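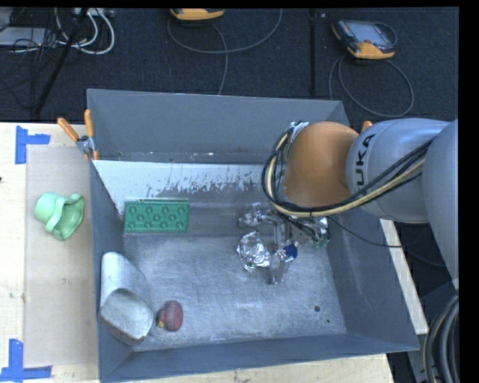
How often should a stainless steel sink or tub be descaled? Every 6 weeks where the supply is hard, and twice a year where it is soft.

The members' kitchen at Urkmont draws from the bore in the dry months and from town water the rest of the year, and the two supplies leave very different deposits. Bore water carries enough dissolved calcium to leave a white film within days. Town water leaves almost none, and most of the marks blamed on it are soap residue, which comes off with hot water and a soft cloth.

The two are easy to tell apart. Put a few drops of white vinegar on the mark and wait a minute. Scale fizzes faintly and softens. Soap film does nothing. A brown or orange spot that stays put after both treatments is usually iron from a steel wool pad or a tin left standing overnight, and the remedy is a paste of bicarb and water, rubbed along the grain.

For scale, the method in use since October is as follows. Mix one part citric acid powder to 15 parts warm water by weight. Wet the surface, lay paper towel over it and pour the solution on until the towel is soaked through. Leave for 8 minutes. Lift the towel, wipe with a nylon pad in the direction of the grain, rinse twice and dry. Heavy deposits around a waste outlet may need a second round. Longer soaking is of little use – the acid is largely spent by then.

Chlorine bleach should be kept away from stainless steel altogether. It attacks the passive layer and causes pitting, and pits hold food soil that ordinary washing will not reach. Bleach must also never be mixed with the citric solution, or poured down a waste that has just taken it. The combination gives off chlorine gas.

Scratches are a separate matter. Fine ones are normal wear and do not affect hygiene provided the surface is rinsed and dried after use. Powdered cleansers add more of them. Adwoa Ankrah has tried two cream cleaners over the past season, Gasus and Fastico, and found little between them on film or tea stains. Gasus rinses off sooner. Fastico is cheaper in the 5 litre drum and will be the one ordered from now on.

Galvanised tubs, including the old pair in the wash bay, must not be treated with acid of any kind. Zinc dissolves in it quickly, and the steel underneath will rust once exposed. Use mild detergent, a soft brush and plenty of water – white powdery patches on zinc are corrosion product and should be brushed off dry first.

Citric acid is kept on the lower shelf of the cleaning cupboard in a labelled tub. Gloves and eye protection hang inside the door. Kayode Oyelaran will run through the method at the sinks on Wednesday at 6 pm, and printed copies can be picked up from the Shakya room afterwards.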